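Forums Home | New Posts | Crafts & Small Spaces | Search | Log in

Thread: White table and white walls – how do you keep yours clean?
Last updated: 21 March 2025

trodbridge_tess wrote:
Hello all! We moved our hobby corner to a bigger room over in Clellport last August and I finally have the big white table I'd been dreaming of. It is lovely to work at, but every marker dot shows, and I'm forever hunting for my scissors. I keep a long, low cardboard box on top for whatever I'm using, and the green-capped marker still ends up lying next to it instead of in it.

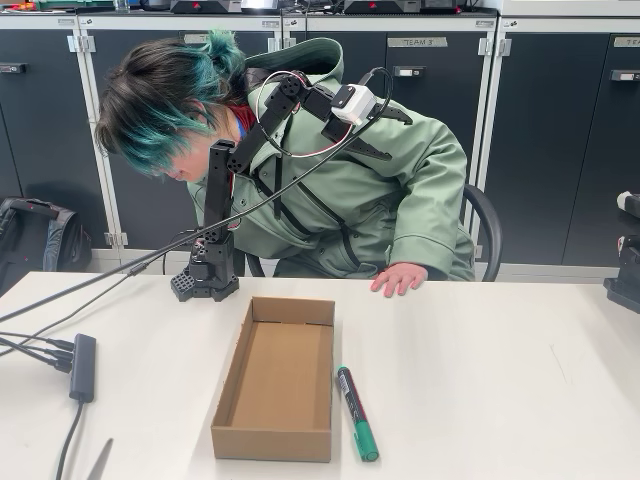
Page 1 of 37

So, how do the rest of you manage? I bought a Lenz desk tray years ago and never got along with it – too many little compartments for me.

hotgate_hobbyist wrote:
Oh, I feel this one! I'd keep the cardboard box, since you can toss it when it gets grubby and start over with the next delivery. Mine lives at the back edge so my hands have somewhere to rest. For marker spots I use a little rubbing alcohol on a cotton rag, and I always test a corner first.

papertrail330 wrote:
Sorry, I have to disagree about the box. Cardboard sheds and you end up brushing crumbs off your work all evening. A shallow baking tray wipes clean and will outlive all of us. And please, Tess, tie those cables together while you're at it.

trodbridge_tess wrote:
Fair point on the cables! I'm a bit fond of the box, though. My other worry is the wall. It's very pale, the light lands on it in one bright patch, and people will touch it.
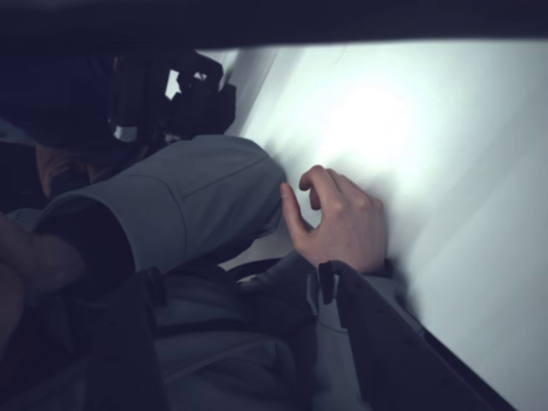
Re: Fingerprints on pale walls

hotgate_hobbyist wrote:
Warm water, one drop of dish soap, soft sponge, then pat dry. Go gently if it's flat paint, as scrubbing leaves a shiny spot that bothers you more than the smudge did.

papertrail330 wrote:
I'd repaint in a washable finish and be done with it. We did our hallway that way and I've wiped it 100 times – still looks fine.

trodbridge_tess wrote:
Sponge first, then, and I'll think about paint when it gets warmer. The box stays for now!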